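Stinix Line Records: Capping and Labeling

Log data from one bottle line running a Drelance capper and a Rewi labeler.
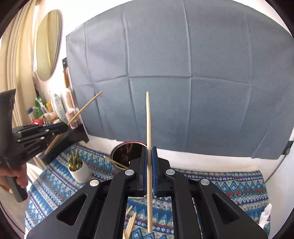 Contents

runs.csv — one row per production run, 464 rows
stops.csv — one row per line stop, with start time, length and stop code
parts.csv — wear parts changed, by station
codes.txt — the stop codes in plain words

Fields worth knowing

torque_set is the value entered on the capper panel. torque_read is the mean of 8 bottles pulled by hand at the start of a run. They are not in the same units in older rows, so check the unit column first.

speed is in bottles per hour. Changeovers are logged as stops with code 2 — filter them out before working out downtime.

Known problems

Roughly 200 rows in stops.csv have no operator note. The labeler clock was not moved back in November, so its times run one hour ahead until the next reset. Label roll changes were not logged on night shift.

Loading

Files are comma separated, UTF-8, with a header row. The Ludeo import script reads them as they are. Spreadsheet programs may drop the leading zeros in batch numbers.

Changes

Thursday, September 28, 2023: added parts.csv, fixed duplicate run numbers.

Contact

Dace Vasiliauskas, line maintenance. Please give the run number when reporting an error.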